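Drasen handheld gripper kit, second month

Second set of notes on the Drasen kit, the two-gripper version sold through Kadbridge. 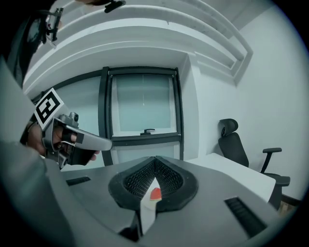
The Drasen kit costs 2,442 with both grippers, the charging dock and a license for the Peixoto export tool. February was spent on handling and calibration. The grip is trigger-style, and one fingertip rests on the lower lever while the rest of the hand wraps the handle. The fiducial sits on a square card at the top of the body, tilted diagonally, which keeps it clear of the long gray finger. I would still like a hard stop on that mount - the angle has to be checked by eye after every transport.

Battery life is 17 minutes short of the printed figure with both units paired. Export is fine. A batch of 432 clips went through Peixoto with two failures, both timestamp mismatches, both fixed by re-pairing.

The V-shaped pad has a textured grid inside a thick rim. Lint collects in the grid and a dry brush gets it out. Replacement pads are listed by Kadbridge but have been on back order since I bought the kit.

Firmware 2 moves the pairing menu and drops the old calibration file without a prompt. Copy it off first.

Filed under: Hardware, Bench Notes

Recent posts
Trorberg dock: cable strain relief
Peixoto export settings I keep
Drasen kit, first month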